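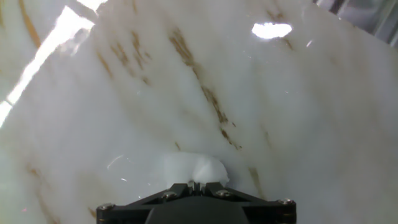
3.2 Surface choice and cleaning. Counter material affects how people judge whether a kitchen is clean, and we treated it as a separate factor from layout. The homes in the Plurnport group had either matte laminate or polished stone, and residents wiped the stone more often even when both had been used for the same meals. White marble of the kind in Figure 2 has tan and rusty-brown veins that break up into small flecks, and crumbs or coffee drips of a similar color are easy to miss among them. Glare adds to the problem - a bright overhead light leaves a white stripe on the polish, and the stone under it can't be read at all. Khosravi asked residents to check the counter from two sides before calling it done. Wiping time went up by around 7 seconds per visit, and missed spots fell in 5 of the homes.

Figure 2. Polished white marble with brown veining and reflected light.

Residents with laminate did not change their routine when given the same instruction. We return to this difference in Section 5.

Shares: 7 | Comments: 2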